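Chapter 7
When Neighbors Talk: Making and Keeping Border Agreements

What you will meet in this chapter
How talks begin and who gets to set the agenda
Linked issues and package deals
Signing, ratifying and entering into force
Joint bodies and what they do all year
Reservations, side letters and other fine print

Summit meetings get the headlines. Two leaders shake hands, the flags are straightened, and a short statement goes out to the press. It makes for great television, and you will read plenty about summits in Chapter 8. But most of the diplomacy that touches ordinary life happens on a smaller scale, between neighbors, over things like grazing land, bridges, bus routes and fish. I find this part of the subject wonderful, and I hope you will too by the time you reach the exercises.

Our main case is the Suvetti Agreement, which settled a long quarrel between the border districts of Skultus and Cladska. The land in dispute was 1339 hectares of wet meadow along a river that had a habit of moving. Each side had old maps. Each side's maps were perfectly good for the year they were drawn! The river had simply wandered since then, and every spring it left a few more fields on what somebody thought was the wrong bank.
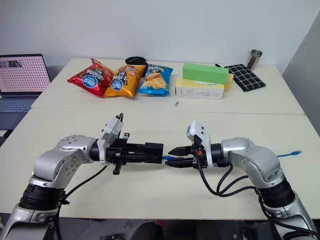 What finally brought the two sides to talks was hay. A dry summer had pushed up the price of feed, and farmers on both banks were cutting the same meadows, sometimes on the same morning. In July the district offices agreed to exchange letters, and the letters led to a first meeting. Notice how modest that step was. The letters said nothing about who owned the meadows. They only asked whether the mowing could be done in turns.

Diplomats call this a confidence-building measure: a small promise, easy to check, that lets each side see how the other behaves. The mowing schedule was kept. By the following spring the offices were ready for a harder conversation.

7.1 Setting the agenda

The agenda is the list of things the parties agree to discuss, and arguing over it can take longer than the talks themselves. Skultus wanted the boundary first. Cladska wanted to start with the ferry at Prasertsri, where 3738 residents depended on a crossing that closed whenever the water was high. Fishing rights came up too, along with an old complaint over gravel. For a while the agenda grew every time the delegations met.

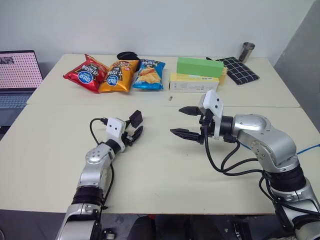

Package deals are one way out of a crowded agenda. In a package deal, several issues are settled together, so that a loss on one can be balanced by a gain on another. Suppose you and a friend are dividing three bags of potato chips, a red one, an orange one and a light blue one, set side by side at the back of the table. If you argue over the red bag alone, one of you walks away with nothing. Put all of them into the same conversation and you have room to trade — perhaps your friend cares only for the red, and you would happily take the other two. Negotiators do this with ferries and fishing licenses. The skill lies in finding out what the other side values most, and that takes a lot of patient listening.

Skultus and Cladska built their package in just this way. Cladska accepted a fixed boundary that followed the old riverbed. Skultus agreed to pay half the cost of a new landing at Prasertsri and to let boats from either bank fish the whole width of the channel. Gravel was left for later, in a separate letter, and we will come back to it when we discuss side letters in section 7.5.

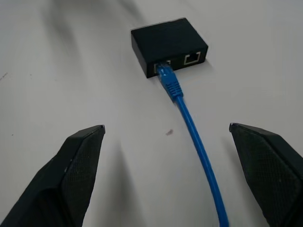

One student who read a draft of this chapter objected that the package looked unfair, as Cladska gave up land for good and got a landing that would need replacing in a few decades. It is a strong point, and you should keep it in mind. Permanent things and temporary things are often traded in the same deal, and people disagree sharply over how to compare them. A district that needs a working ferry now may put a very high value on the next twenty years. Its grandchildren may see it differently.

There is a second point hiding in the objection. The people who negotiate an agreement are rarely the only people who must live with it. That is why so many agreements go home for approval before they take effect, and why a deal that looks finished at the table can still fall apart a month later.

7.2 From signature to force

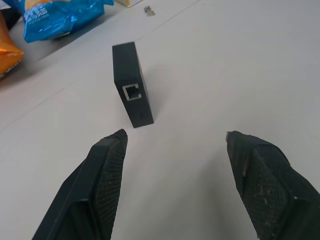 When does a signed agreement become binding? In many cases it becomes binding at a later step called ratification, when each party formally confirms its consent through its own procedure, often a vote. Some simpler agreements take effect on signature alone. The text itself will normally tell you which kind you have, usually in one of the last articles, so get into the habit of turning to the back pages first.

The Suvetti Agreement was of the later kind. It was signed in the ferry hall, and then both district councils had to approve it. Skultus voted quickly. Cladska asked for changes to the fishing article, and the delegations met again to rewrite two sentences. Only when both approvals had been exchanged in writing did the boundary line, the landing and the fishing rules take effect together.

Before you read on, find Article 7 in the extract at the back of the book and underline every verb. Look for "shall," "may" and "will endeavor to." They carry very different weights, and the next section takes them one at a time, starting with "shall."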